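Feijão, colher, copo: galeria de uma mesa branca

Vurkgate, sala do quinto andar, dezembro

Há galerias de viagem, galerias de casamento e galerias de gatos. Esta é de feijão. Quem chegou à procura de receitas pode ficar na mesma, mas aviso já que ninguém vai comer nada: o feijão da Vurkgate nunca viu uma panela e, pela idade que tem, é melhor que continue assim.

A ideia nasceu de uma série do Werar, o nosso caderno de coisas pequenas, dedicada aos gestos que toda a gente faz sem reparar. Já publicámos dobrar um pano, fechar um frasco e encontrar a ponta da fita-cola (esta última com lágrimas). Faltava o mais modesto de todos, que é tirar uma colherada de uma taça e pô-la noutro sítio. Aprende-se isto na cadeira alta, com sopa no cabelo, e depois passa-se o resto da vida convencido de que o assunto está resolvido.

Para a mesa levámos pouca coisa. A loiça tinha de ter cor, porque a loiça branca sobre tampo branco desaparece e depois escrevem-nos a perguntar onde está a fotografia. O feijão preto ganhou ao arroz numa votação muito disputada: o arroz cola-se às mangas, entra nos teclados e reaparece em março. 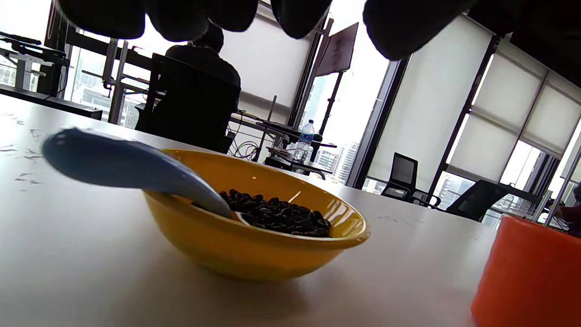

O feijão preto tem uma vaidade que só se nota de perto. No saco é uma massa escura sem interesse nenhum, igual a todas as outras do corredor das leguminosas. Posto numa taça amarela, com a luz da janela a bater-lhe, cada grão arranja o seu pontinho branco de brilho e passa a portar-se como joalharia. A colher azul-clara, de cabo largo e redondo, faz o possível por não destoar. É de plástico e não tem pretensões. Com ela, o truque é entrar de lado e levantar devagar – quem mergulha a pique traz três grãos e muita frustração.

Do copo cor de laranja falo à parte, porque tem currículo. Veio de um conjunto Flusari de 7 peças, do qual sobrevivem duas, e já foi porta-lápis, medida de farinha e, durante uma tarde infeliz, regador. Promovê-lo a vizinho do feijão pareceu-nos justo. Tem a boca mais estreita do que a taça, e é nessa diferença que o gesto deixa de ser automático: para dentro de uma taça qualquer pessoa acerta, para dentro de um copo já se prende a respiração.

Também experimentámos mais do que uma colher, e aqui as opiniões dividem-se. O metal escorrega melhor por entre os grãos e faz um barulho de chuva miúda que me agrada bastante. O plástico é mais calado e perdoa mais.

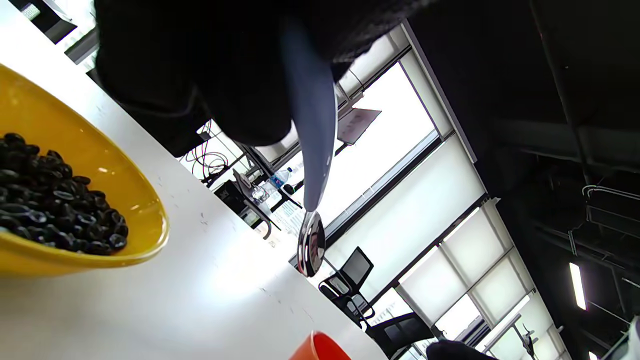

Eu fico com o metal, apesar do eco que faz numa sala com tanta janela. A votação interna deu empate, como dão todas as votações internas da Vurkgate desde que deixámos de servir bolachas.

Notas para quem quiser repetir em casa. Uma chávena de feijão seco chega e sobra. Um tampo liso é bonito e péssimo, visto que o grão que cai só pára quando encontra um rodapé. As luvas são permitidas, embora tirem algum tacto e toda a elegância. Quem tiver crianças pequenas que as ponha a ver de longe, ou aceite desde já o destino do feijão.

Esta página é a número 100 do Werar, facto que descobrimos tarde de mais para encomendar bolo. A próxima será sobre botões e está a ser preparada pela gente da Mostyn, que tem uma gaveta cheia deles e nenhuma camisa a condizer.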